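4.2 Do sealed surfaces last longer?

Contractors' leaflets for block and resin driveways usually claim that a sealed surface outlives an unsealed one. We found little to support this. Of the 1,394 driveways in the Brirnden survey, 80 had complete maintenance records, and the owners who paid for sealing were also the ones who swept, weeded and fixed loose edges. Kettunen and Koivisto credit the sealer with the whole difference in cracking. Their model has no term for upkeep, and it is hard to see how they could tell the two apart.

The drainage results are weaker still. Trosthorpe reports faster runoff after treatment, but the test plots sat on a steeper grade than the controls. When we compared only plots of similar slope, the gap shrank to almost 10 percent, well within the spread between repeat pours on the same plot. We would not advise a homeowner to spend money on that basis.

Color retention may be a fairer claim, though it was scored by eye, by two raters who knew which plots had been treated.
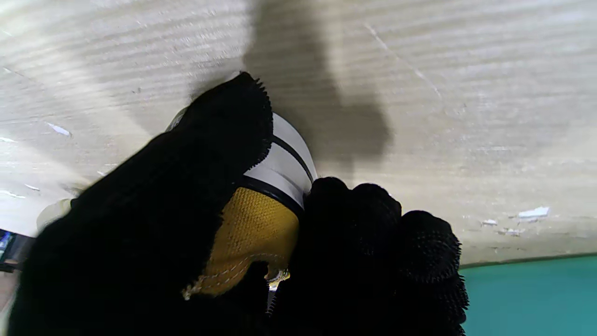 Figure 2. Item held in the gripper, with yellow mesh below a glossy white band.

Lappalainen objected, on reading a draft of this section, that homeowners mostly buy sealer for looks and that we were holding it to a standard the buyers never set. We accept the point about buyers. The leaflets, however, promise years of extra service, and it is that promise we tested. Until someone seals half of each driveway and leaves the other half bare under the same owner, the question stays open.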